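Guest Rooms at Nimri House

Gallery updated 23 Feb 2019

Nimri House has been letting rooms since the Kinder family sold it, and most of the bedrooms were refitted in January. This page collects views and notes on how the rooms are kept. Rates are on the booking page.

The house has two floors of bedrooms. Those on the upper floor are named after farms in the valley, and the names are painted on the doors. Arnar is the largest and the one most people ask for. Nitness is at the back and gets the morning light.

Beds are made in layers so that guests can take off what they don't need. Colors are kept to grays, blues and beiges, with white towels. A large towel over the foot of the bed gives you somewhere to put a bag or fold clothes without touching the covers.
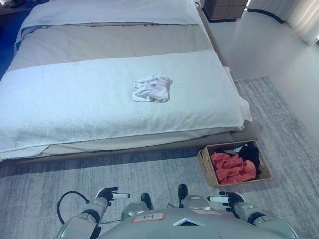 Laundry is picked up before noon on any day you ask for it. Put everything you want washed together and leave a note if something needs cold water or has to be line dried. Small things such as socks and washcloths go missing more than anything else, so a mesh bag is available at the desk - please use it. Clothes come back folded the next afternoon.

Sheets are changed every third night, towels every day on request. All bed linen is washed at 90 degrees and is 100 percent cotton. Rugs are vacuumed between stays and the floors are mopped with plain soap.

Arnar
Sleeps two. Private bathroom with tub. An extra blanket is kept on the closet shelf.

Nitness
Sleeps two. Shower only. Quiet, but the stairs are steep - ask for help with heavy suitcases.

The Kinder Room
Ground floor, no steps from the parking lot. Sleeps two, with space for a crib.

We washed 1,439 towels last year, and the old ones go to the animal shelter when the edges start to fray. If you have left something behind, write to the desk with your room name and the dates of your stay. Lost items are kept until the end of the season.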